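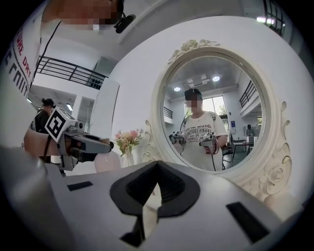 The big mirror at the Tultholm room

From: Nantana Duangkaew
Date: October 28, 2020
Subject: Re: [tultholm-room] Mirror, keep or sell?

Hello Hipólito and everybody,

Hipólito Bravo wrote:
> The mirror takes too much wall. Kevia offers us $500 for
> it and they will collect. Can we decide in October?

I would prefer that we keep it. The room feels darker to me without a mirror, and a new one of this size costs more than $500. For cleaning, please use a soft cloth and only a little vinegar in water. The spray we bought last time left grey lines.

If the colour of the wall is the problem, I have 2 tins of paint at home and can bring them. I would need help with moving the chairs.

Please write to me if you do not agree.

Kind regards,
Nantana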